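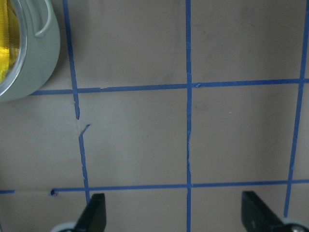 Skosska 桌面摆放记录 第 2 版

本目录收的是一张桌子上厨具和食材的摆放记录。桌面铺棕色纸,用蓝色胶带贴出格子,每条记录写明某一时刻各物件落在哪一格、盖没盖、朝哪边、有没有压线。全部记录共 2482 条,归在 58 种摆法之下。第 1 版的文件仍在 old 目录里,字段名不同,不要混用。

整理和校对:Nhàn Tăng
桌面铺设和物件管理:Baldursdóttir 厨具间
表格格式沿用 Femovitz 的旧模板,删掉了用不到的列。

目录

layouts.csv 摆法总表,一行一种摆法
records.csv 记录总表,一行一条记录
items.csv 物件表
cells.csv 格子表,含每格四角的实测位置
photos/ 桌面照片,按月份分文件夹
notes/ 换纸、补胶带、更换物件时的手写笔记,已录成文本
old/ 第 1 版全部文件
CHANGES.txt 改动记录

所有文本文件均为 UTF-8,逗号分隔,第一行是表头。中文逗号只出现在 note 列,读表时不用特别处理。空格子留空,不填零,也不填“无”。

适合做什么

适合查某种摆法下物件之间的相对位置,核对照片和文字是否一致,练习按文字复原桌面,或者练习看着桌面写文字。也有人拿它来统计哪些格子常用。

不适合推断做饭步骤。记录里锅挨着玉米,只说明它们挨着。锅里有没有东西、东西生还是熟,表里没有这一列,第 2 版也不打算加。记录之间的时间间隔不固定,有的隔了几秒,有的隔了一个下午,相邻两行不能当成连续的动作来读。

也不适合做精确测量。胶带是手工贴的,线有宽有窄,走向带一点波浪,格子大致是长方形,没有一格是标准的。需要尺寸的请用 cells.csv 里的四角位置,不要拿某一格的宽度去推别的格。

桌面

先铺纸,再贴胶带。纸要盖住整个工作区,边缘折到桌沿下面,用透明胶固定在桌子底侧。纸面会留下折痕和浅浅的污迹,这些都不算损坏,不必换纸。纸破了、鼓起来压不平,或者渗了油,才换。换纸之后格子位置一定会变,cells.csv 里会另起一组,sheet 列的编号加一。

胶带用普通的蓝色遮蔽胶带,宽度不限,但同一张纸上只用一卷。贴的顺序如下。

先贴中间那条竖线,从远边一直拉到近边,中途不剪断。拉的时候不要太紧,太紧过一夜会缩,两头翘起来。

再贴横线,从左往右。横线压在竖线上面,交叉处用指腹按实。

最后贴左右两侧的竖线。两侧的线允许分段贴,段与段之间可以留缺口,缺口在 cells.csv 的 gap 列里标 y。缺口两侧的格子仍算两格,边界取两段胶带端点之间的连线。

胶带撕断的地方常常带一个斜角或者翘起的小片。能按下去的按下去,按不下去的就留着,不要拿剪刀修,修的时候很容易把纸划破。起毛、变窄的地方也照样留着。判断压线时,以胶带原来的边为准,毛边忽略。

胶带如果整段脱落,补贴时尽量压着旧胶印走。补过的地方写进 notes,注明月份和格子编号。12 月那次补的是左侧竖线的下半段,补完以后比上半段稍微往右斜,四角位置已经重新量过。

格子编号

站在桌子近边看,从左往右是列,从远往近是行。列用字母,行用数字,左远角那一格是 A1。靠桌沿的半格也编号,编号后面加小写 h,例如 A1h。半格里可以放东西,但这件东西如果有一部分悬在桌沿外,要在 note 里写明。

胶带本身不属于任何一格。物件整个落在胶带上的情况很少,遇到了按物件中心离哪一格近来定,并在 line 列标 on。

物件

items.csv 里每件东西有一个短代号,代号在两个版本之间保持不变。常用的几件说明如下。

pot 锅。浅薄荷白的搪瓷锅身,锅口一圈金属边,左右各有一只小环形把手。锅的位置以锅身底部为准,把手伸到邻格不算压线。锅的朝向看两只把手的连线,和横线平行记 h,和竖线平行记 v,斜着放记 d。斜多少不量。

lid 锅盖。透明玻璃盖,中间是奶油色圆钮,圆钮下面有金属件。盖子盖在锅上时,lid 的 cell 列和 pot 相同,on 列填 pot。盖子单独放在桌上时,on 列留空,up 列写圆钮朝上还是朝下。盖子斜搭在锅沿上也算在锅上,note 里写“斜”。

corn 玉米。黄色的一根,已去叶。玉米不分头尾,只记长轴方向,规则和锅的朝向一样。压线很常见,跨两格时按较长的那一段归格,line 列标 x。两段一样长的,归到靠左或者靠远的那格。

bowl 不锈钢碗。碗口朝上是默认,不填;扣着放时 up 列填 down。碗里放着别的物件时,那件物件的 on 列填 bowl。

其余物件用得少,表里有的就按表里的说明来。找不到代号的东西不要自己编代号,先写在 note 里,等物件表更新。

玻璃盖反光比较厉害,顶灯开着时从照片里看不清锅内,这种情况 inside 列填 unk,不要猜。金属碗也反光,不过碗口大,一般还能看出有没有东西。

另外请注意颜色名称。浅薄荷白、灰绿、浅绿这几个词在第 1 版里是混着写的,同一件东西可能有两种叫法。第 2 版一律用代号,颜色只在物件表里出现一次。照片里颜色会随灯光和拍摄距离变化,不要只凭颜色认物件,还要看把手和边口。

字段

records.csv 的列如下。

rec 记录号,从小到大,删掉的号不再使用
layout 摆法代号,对应 layouts.csv
sheet 纸的编号,对应 cells.csv
time 时刻,二十四小时制,只到分钟
item 物件代号
cell 格子编号
dir 朝向,h、v 或 d
up 朝上或朝下
on 放在哪件东西上或里面
inside 里面有没有东西,y、n 或 unk
line 压线情况,x 为跨线,on 为整个落在线上,留空为没压
note 备注,中文或英文都行

一条记录里有几件物件,就占几个连续的物件段,段与段之间用竖线隔开。用表格软件打开时看着会比较挤,建议先跑一遍拆行再看。拆行以后行数会超过 2482,属于正常。

写法示例

pot,B1,h,,,unk,,盖着 | lid,B1,,,pot,,, | corn,C1,d,,,,x,

意思是锅在 B1,把手连线和横线平行,盖子在锅上,锅里看不清;玉米在 C1,斜放,跨线。示例省掉了前面四列。

摆法

layouts.csv 里的每种摆法只规定物件之间的关系,不规定具体格子。“锅在左,玉米在右,碗在更右边”算一种摆法,整组往近边挪一行还是同一种。锅盖在不在锅上要分开算,碗扣没扣也分开算。玉米换方向不另算。

摆法代号由两部分组成,前面是物件代号的首字母,后面是流水号。pcb 开头的一组最多,都是锅、玉米、碗同时在桌上。pc 开头的一组没有碗。只有单件物品的摆法归到 s 组,记录不多,主要用来校对格子位置。

每种摆法至少有 10 条记录。不够的在第 2 版里删掉了,连同记录一起移到 old,没有并到别的摆法里去。

摆放时的规矩

物件之间留出能放进手指的空隙,除非摆法要求挨着。

锅离桌沿至少隔一格,半格里不放锅。

玉米放稳了再记。它会滚,放下以后等它停住,停在哪里就记哪里,不要再拨回格子中间。

碗挪动时要抬起来,不要在纸上拖。碗底会把胶带边蹭毛,右边那一列的线就是这么坏的。

换摆法时先把盖子拿开放好,再动锅。盖子临时放的位置不用记。

桌上有水先擦干。纸吸水以后会起皱,格子线跟着变形,干了也不一定能回去。

收工时锅、盖、碗归到架子上,玉米放回 Bomico 的塑料箱。玉米是道具还是真的,物件表里不区分,两种都用过,换的时候代号不变,notes 里有日期和长度。量长度时去掉把柄那一截。

照片

照片和记录按 rec 号对应,一条记录可以有多张照片,也可以没有。近处拍的能看清胶带和纸面,物件往往只露出一部分;从高处看下去的能看见物件之间的位置,格子四边不一定都在画面里。两种照片都留着,核对时先看高处的,拿不准压线再翻近处的。

只露出一部分的物件,文字照样写全。写的时候看的是桌子,没有看照片。所以会碰到文字里有碗、照片里只看见碗边的情况,以文字为准。反过来,照片里清清楚楚、文字里没有的,算漏记,请报上来。

照片没有做过调色。棕色纸在有些照片里偏灰,胶带的蓝色深浅也不一,都保留原样。

校对

每批记录由两个人分头看。第一个人只看文字,照着在空桌上摆一遍;第二个人拿照片和摆出来的桌面对比,不看文字。两边对不上的,先查格子编号,再查压线。对不上的原因多数是行和列写反。第二多的是玉米归错格。

校对不改原记录。改动写在 fix 列里,导出时再合并。合并后的表就是现在的 records.csv,未合并的放在 old/raw。第 1 版没有做过这一步,引用第 1 版的数字时请自己核一遍。

已知问题

左侧竖线有缺口,A 列和 B 列在那一段的分界只能靠连线来定,早期有几条记录把跨缺口的物件记成了没压线。已经改了一批,可能还有漏的。

碗经常放在靠右的位置,右侧半格的使用次数因此偏高,不要据此得出什么偏好。

锅很少出现在最近的一行。摆放时习惯往远处放,后来没有刻意补。

time 列有一段整体快了一小时,涉及的 sheet 编号写在 CHANGES.txt 里,表中没有修正。

up 列对锅没有意义,但有人填了 up。这些值可以直接忽略,下一版会清掉。

line 列在换纸前后标准略有不同。换纸前只要碰到胶带就算跨线,换纸后要越过胶带的另一边才算。做压线统计时请按 sheet 分开。

高处看到的桌面,锅在横线的远侧,右边是玉米。这种布局最容易在归格上出分歧,锅的把手、盖子和锅身的边看上去离胶带都很近。归格仍然只看锅底。
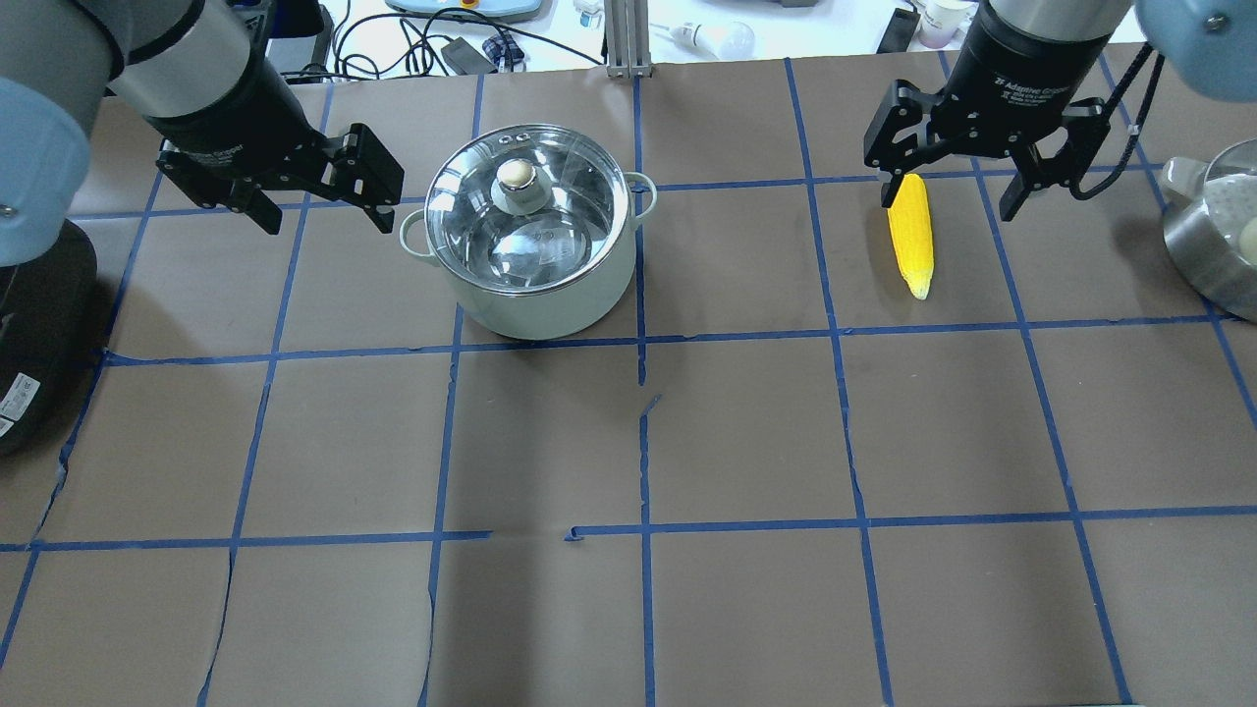 Nhàn Tăng:我校到这一类的时候,锅一律按锅底归格,把手过没过线都不看。但是盖子单独放下来以后怎么办,说明里没写清楚。盖子没有底,圆钮朝上时边缘贴着纸,应该按整圈边来算。我建议按圆钮的位置归格,压线另外看边缘,这样两个人写出来的能一致。

答复:采纳。盖子单独放在桌上时,cell 列看圆钮,line 列看边缘。圆钮朝下时盖子会歪向一侧,cell 列仍看圆钮着纸的那一点。已有记录按这个办法重看了一遍,改动不多,都在 lid 段里。

Nhàn Tăng:玉米斜着压在两条线的交叉处,碰到四个格子,按最长一段归格有时候也分不出来。我手上有几条是两个人各写各的,fix 列里来回改了三次。

答复:碰到四格的,归到玉米中点所在的格。中点正好在胶带上,就归左远那一格,line 列标 x,note 写“交叉”。原来那几条按中点重定了。

Nhàn Tăng:碗放在右边半格里,碗沿越过桌沿但碗底在纸上,这算不算悬空?

答复:不算。悬空只看底。note 里可以写碗沿超出,不写也行。

以上三条已并入正文对应规则,物件表里的说明还没来得及同步,两处说法不同的以这里为准。

怎么报错

写明 rec 号、物件代号、您认为正确的值。只写“第几行错了”不行,拆行前后行号不一样。一次可以报多条,每条单独一行。对格子编号有疑问的,请附上您用的 sheet 编号。

对摆法归类有不同意见的也可以报,不过第 2 版不再拆分或合并摆法,意见会留到下一版处理。

使用

内部使用不限。对外展示照片时,请连同 sheet 编号一起注明。改过的表请换一个文件名,不要仍叫 records.csv。引用时写 Skosska 桌面摆放记录,第 2 版。

CHANGES 摘要

第 2 版:物件颜色改为只在 items.csv 出现;增加 gap 和 line 两列;删除记录太少的摆法;左侧竖线下半段补贴后重新量了四角;盖子、玉米、碗沿的归格办法见上。

第 1 版:初次整理。锅和盖合记为一件,玉米不记方向。

待办:清理 up 列;把 notes 里换玉米的长度抄进物件表;给 s 组补近处照片。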